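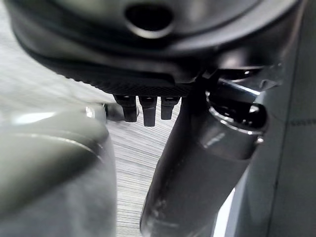
Kanaujia Storage, Building 2
Monthly walk-through checklist
Date: 2019-09-11

Entrance and office
Front door closes and latches: OK
Floor mats flat: No. Left mat curls at the corner. Tape it for now, replacement is on order from Cinow.
First aid kit stocked: OK, but low on large bandages.

Aisles and racking
Aisles clear: OK
Rack load signs in place: Missing on the end bay by the loading door. Same comment as in April.
Uprights free of dents: Light scrape on bay 18, paint only. Watch it.
Pallets sound: Two with split boards pulled and tagged.

Fire and exits
Extinguishers charged and tagged: OK except unit 738, tag not filled in. Ask Wevberg to sign it on their next visit.
Exit signs lit: OK
Rear exit opens freely: Sticks at the bottom. Needs planing.

Electrical
Panel doors shut, space in front clear: Boxes stacked in front of the east panel. Moved during the walk.
Extension cords: One in use behind the break room fridge. Remove.

Outside
Drain grates clear: Leaves, cleared.
Ramp surface: Loose gravel at the foot. Sweep weekly.

Open items carried over: rack sign, rear exit door.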